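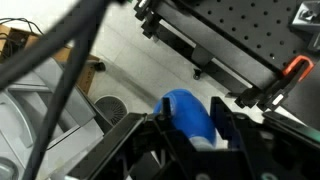 Iqra Bukhari wrote under my last post that a recipe without grams is only a story, and that she threw away half of her grandmother's notebook for this reason. I have been thinking about her comment all week. I understand it very well, but I would like to defend the notebooks a little.

My mother's notebook has a green cover and it came with me to Dosstead in my hand luggage. In it there are dishes from her mother, from neighbors in Meltiria and from the back of flour bags. Almost nowhere is there a number. She writes "flour as much as it takes," "cook until it smells right," "salt, you know." When I was twenty I did not know, and I was angry with her. Now I know for maybe ten dishes, and for the rest I must call her.

In August I began to copy the notebook into a computer file, with real measures. The method is slow. I cook the dish the way she says, but before each ingredient goes in I put the bowl on the scale and write down the weight. Then I cook it again from my numbers only and see if it is the same dish. For the flat bread I have now 200 grams of flour and 100 grams of yogurt, and it took me three evenings to be sure about the yogurt. My yogurt was thinner than hers, so the dough stuck to everything, also to the door.

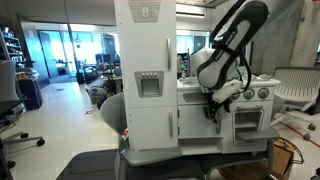 How do I measure something she only does by hand? I do it with my own hand first, then I put the handful on the scale, three times, and take the middle number.

Her hand is smaller than mine, by the way. I forgot this in the first lentil soup and it was so salty that Jawad Virk drank water the whole evening and was too polite to tell me why.

The words are harder than the weights. There is one verb in the notebook that my mother uses for onions, and it means to fry them slowly with the lid a little open until they give up. I wrote "fry gently" and it looked wrong. Then I wrote "fry gently, 30 minutes, lid half on" and it was correct, but I missed the verb, so I put it back in brackets.

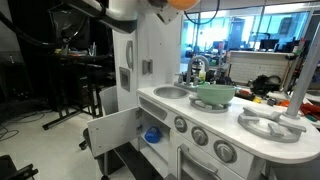
The sink side of the play kitchen.

Hiyori Murakami keeps her family's recipes on cards and told me to write on each one who taught it and where. I started to do it. "Plum cake, from the aunt in Farooqui Street, she always made two." It takes one line, and for me it is the best line on the page.

Some pages I cannot save. One is called only "Sidra's" and has a list: eggs, semolina, butter, the good sugar. No method at all. My mother thinks it is from Sidra Mirani, but she does not remember if it was baked or boiled. I tried it baked. It was heavy and we ate it with a lot of tea. 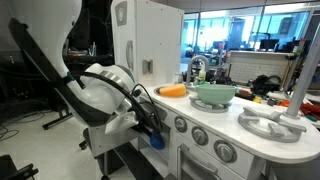
White panels and gray door handle.

So, Iqra, please look if the other half of the notebook is still somewhere. If you want, send me one page and I will try it with my scale. Next for me are the pickles, and for these I first have to find a jar with a lid that closes.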